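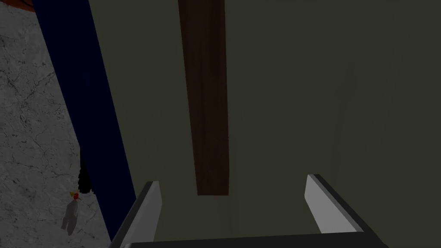
A brown wooden bar against a dull green surface.

How to set up roller ski training without buying everything in the shop

By Rochelle Dunleavy
January 2020

Every fall I get the same emails. Somebody has decided to race a cross-country marathon, lives nowhere near snow, and has been told that a pile of new gear will fix that. I doubt it. Roller skis work, but most of what gets sold alongside them is optional at best.

Start with the wheels. They come in speed grades, usually 1 to 4, and on most brands a higher number means a slower wheel. Get the 2. Shops like to steer beginners to the slow ones "for strength", and what you mostly end up with is someone shuffling along with bad timing. The Bemura pair I use has gone 3,000 kilometers on one change of wheels. Swap front and back when you see the wear going uneven.

Use your old snow boots if the bindings match. Check the binding system before you order anything, not when the box arrives.

Poles: keep your snow length and change the tips. You want hardened roller ski ferrules, and you want them sharp. To swap one:

1. Heat some water until it's just short of boiling and hold the old tip in it for a minute.
2. Twist the tip off with pliers. Don't yank it sideways, carbon shafts split.
3. Scrape off the old glue.
4. Put a little hot-melt glue on the shaft, push the new tip on and line it up before it sets.

Then find a road. Flat, smooth, quiet, with a long runout. Most roller skis have no brakes, and the add-on kind (I tried a Wudis) needs more practice than the instructions let on. Learn to stop on grass first. Helmet, gloves, bright vest, every time.

For the first two weeks, go out for 16 minutes of double poling and quit. Your elbows will complain before your lungs do. After that add a few minutes each time out, and leave hills until you can step-turn both ways.

As for the apps that score your technique, I ran Lurken from May until the leaves came down. It gave me 473 for a session I spent mostly talking to my sister. Have a friend film you from the side instead – your hips should come forward before the poles go in. If they don't, slow down and work on that.

Comments

Gearóid Mulcahy: Disagree on the wheels. I started on 3s and was glad of them on our roads.

Gobnait Hennessy: What do you do about rough pavement? Everything near me is chip seal.

Rochelle Dunleavy: Gobnait, bigger air tires help, but they're heavy and I'd try a bike path first.

Oisín Buckley: Split a shaft last year doing exactly the sideways thing. Wish I'd read step 2.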